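## 4. Setting Up the Utensil Stand

This section covers the pole, the base and the first hanging of your utensils. Read it through once before you start. If you bought the stand without utensils, you can skip the steps on handles and go straight to 4.4 after the base is fitted.

### 4.1 Choose a work surface

Assemble the Lalano stand on a flat table at waist height. Do not assemble it on a bed, a carpet or a sloping drainboard. The base has to sit flat while you tighten the pole, and a soft surface will make it look crooked when it is fine.

1. Wipe the table and brush off crumbs and grit. Polished steel scratches easily from below.
2. Spread a large sheet of paper over the table. Squared paper is best – the lines help you judge whether the pole leans.
3. Tape down any corner that curls.
4. Lay the utensils to one side, handles pointing away from the stand.

**Note:** Old pencil marks on the paper do no harm. Change the paper if it is torn or greasy.

### 4.2 Fit the pole to the base

1. Peel the film from the base. Start at the rim and pull toward the center.
2. Set the base on the paper, right side up.
3. Lower the pole into the center and turn it clockwise by hand until it stops.
4. Give it one more quarter turn. Do not use pliers or a wrench.
5. Let go and look at the stand from two sides. Compare the pole with something upright in the room, such as a door frame. 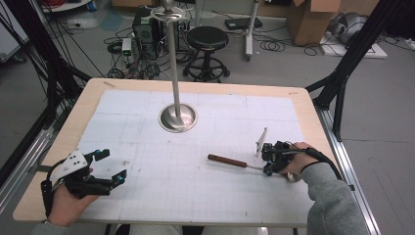 If the pole leans, unscrew it fully and start again. A leaning pole is nearly always cross-threaded, and forcing it will spoil the thread in the base. Stands made before May came with a paper washer in the parts bag. It goes between the pole and the base. Later stands do not need one.

6. Fit the top disk, then screw the knob down over it until the disk no longer turns freely.

**Caution:** Do not lift the stand by the knob. Hold the pole low down with one hand and support the base with the other.

### 4.3 Check the utensils

The stand suits long-handled utensils with wooden or steel handles. Go over each one before you hang it.

1. Hold the bowl or blade in one hand and try to twist the handle with the other. There should be no play.
2. Look at the wood where it meets the metal. Fine lines along the grain are normal. A split you can catch with a fingernail is not, and the utensil should be replaced.
3. Wipe the metal with a damp cloth and dry it at once.
4. Rub a little food-safe oil into dry wood and leave it for 15 minutes before wiping off the rest.

Lay each utensil down beside the base before hanging it. You will see at once whether it is too long for the stand. 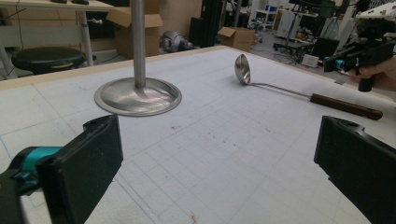 *Fig. 4-2. Stand and wooden-handled ladle on the work table.*

Ladles are the heaviest item in most sets. Hang the ladle first and put something of similar weight on the opposite side. A skimmer or a serving spoon will do.

### 4.4 Hang and balance

1. Clip the hooks to the disk. Space them evenly.
2. Hang the ladle with its bowl facing outward.
3. Hang the next heaviest item opposite the ladle.
4. Fill the remaining hooks, lightest items last.
5. Turn the stand slowly on the table. If it rocks, swap two neighboring items and try again.

The total load must not exceed 1,000 grams. Leave a clear space of 9 inches on each side so that handles do not catch on jars or cups.

**Caution:** Keep the stand away from the stove. Steel handles pick up heat from a burner, and wood dries out and shrinks.

### 4.5 Cleaning

Wash the base and disk by hand in warm water with dish soap. Do not put them in the dishwasher. Fingerprints come off with a soft cloth and a few drops of white vinegar – rinse afterward, and dry along the length of the pole to avoid streaks. Retighten the pole after each wash.

For a new hook or knob, quote part 332 and the color of your set when you write to Skolance.

Section revised by Kwadwo Tetteh, December 30, 2025.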